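Samex Sprig Duvet Set – Double

Home > Bedroom > Bedding > Duvet sets

Back in stock April 2022. White ground, small grey-green leaves and sprigs scattered all over. Duvet cover plus 2 pillowcases. Same print both sides of the cover so no right way up, no wrong way up.

Sizes: single, double, king
Colour: Sprig (grey-green on white)
Fabric: cotton, plain weave, 156 threads
Closure: buttons along the foot end
Care: 40 wash, tumble low, warm iron if you must

Add to basket | Save for later | Ask us a question

About this set

We've sold the Sprig in the Sirkgate shop longer than anything else on the bedding wall and it still goes quicker than the plain ones. Quiet pattern. Doesn't shout. Goes with green obviously, goes with oatmeal, goes with most woods, does not go brilliantly with a cold blue wall – we've tried it in the back showroom and ended up moving it.

It's a soft cotton, not a crisp hotel one. If you like a bed that looks ironed, get the percale in the Fuso range instead, that one holds a crease like a shirt. The Sprig wants to be pulled up, shaken once and left. Folds and all. People who make their bed properly and people who dont both seem happy with it.
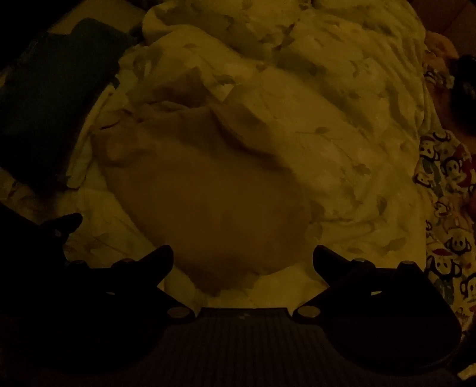 Washed cotton from the first use, so no stiff fortnight while you wait for it to give. It does crumple in the drum. Take it out as soon as the cycle ends, give it a good snap by the corners and hang it over a door or a line. Left in the machine overnight it will look slept in before you've slept in it, and you'll be wanting the iron after all.

What's in the pack

1 duvet cover
2 pillowcases (single size comes with 1)
Cloth bag made from the same print, drawstring top. Handy for socks.

Duvet and pillows not included. We get asked every week. The set is covers only, the fillings are on their own page under Duvets.

Which filling

Cover will take anything up to a thick winter one. Midweight is what we put in the shop display, looks full without straining the buttons. If you're using two thin duvets fastened together, fasten them BEFORE you put the cover on. There are ties inside at all the corners – use them, otherwise the whole lot slides to the bottom by the end of the week and you've got an empty sheet over your shoulders.

Washing, a bit more

Wash seperately the first time, or with other whites. Buttons done up, cover inside out. No bleach, no fabric softener with the first wash. Allow a touch of shrinkage, it's cut slightly large for that. Green will soften a little over the years, more so if it's dried in full sun. Some customers prefer it that way.

Lamp light and daylight

Worth knowing as this is the thing that gets sent back most. By a window the white is a clean white and the leaves lean grey. Under a warm bulb in the evening the white goes creamy and the print looks softer. Screens do their own thing on top of that. If you're matching to curtains or paint please order a swatch first, they're free, 3 per customer.

Delivery

Singles and doubles in stock, out next working day. Kings are on order from the maker, due June. You can pay now and we'll hold one, or leave an email and we'll let you know when they land. Collection from Sirkgate is free, ring the bell at the side door if the front's shut.

Returns

Unwashed, unused, in the cloth bag. Must be back within the month. We can't take back pillowcases on there own, sorry.

Questions from customers

Do you sell the pillowcases separately?
Yes, in pairs. See Sprig pillowcase pair.

Is there a fitted sheet in the same print?
No. Plain white or the sage both work under it. Dương in the shop would say sage.

Will it fit a European double?
Loosely. Measure your duvet rather than your bed and compare with the size chart.

Buttons or poppers?
Buttons on all sizes. Older stock had poppers, all gone now.

Is this the same as the Sprig throw?
Same print, heavier cloth. They do match, near enough.

Trade and holiday lets

Order of 500 or more pieces across the Samex range goes on the trade list, smaller quantities ask anyway. Email the shop and mark it for Hooman Alipour, say sizes, how many beds and when you need them by. King lead times as above.

You might also want

Sprig pillowcase pair
Sprig throw
Fuso percale duvet set, white
Midweight duvet, double
Fitted sheet, sage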